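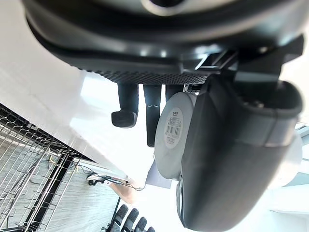

White roll with its label and barcode facing out.

Filed under: Calls for Participants | Home & Household

Where Does It Go? Join us for an afternoon of putting things away

Do you live with somebody who keeps the tape in a kitchen drawer when you know perfectly well it belongs in the hall closet? Have you ever visited your sister, offered to help with the dishes, and then stood there holding a bowl with no idea which door to open? If so, we would love to meet you!

The Grisell Household Study is looking for 20 adults to come and tidy up with us at the Skurarberg apartment. We want to learn how ordinary people decide where ordinary things should live, and especially what they do with the odd bits that turn up on a counter and don't belong with anything else (a roll of something, a lid with no jar, a birthday candle). You don't need to be a neat person. Some of our favorite conversations have been with people who call themselves hopeless, and we mean that as a compliment.

Your visit will take two hours, including a sit-down and something warm to drink. You'll start in the kitchen, which has a pale stone counter, a steel sink and a dishwasher that pulls out like a drawer (people either love it or want to argue with it, and both are welcome).

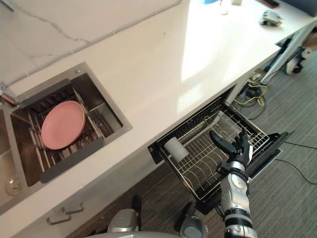 We'll ask you to sort the dishes in whatever way feels natural to you. Would you leave the pink plates in the drying rack until supper, or do you like everything in the cupboard before you sit down? Do you rinse first? Do you stack by size, or by what you reach for in the morning? Take your time over it, talk out loud if you like, and change your mind as often as you need to.

After that you'll get a basket of small household things to find homes for, and then we'll chat about your own place, the good closets and the bad ones. Bring a photo of your messiest drawer if you're feeling brave!
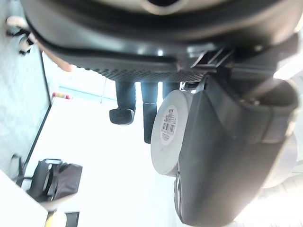
Page 2

Who can take part: anyone 18 or over who does at least some of the tidying at home. Couples and roommates are very welcome, though we'll ask you to do the sorting separately and compare notes afterward. You'll be on your feet for a good part of the visit, but there are chairs, and you can sit whenever you want. Please wear shoes you're comfortable in.

What you get: a gift card for the Niline housewares store, your bus fare back, and lunch from Ozoliņš if you choose a midday slot.

Visits run through the end of January 2025. To sign up, call Gunārs Kairys at extension 2328, or leave a note with your name and the hours that suit you at the front desk, 810 Skurarberg. Please mention any food allergies when you get in touch.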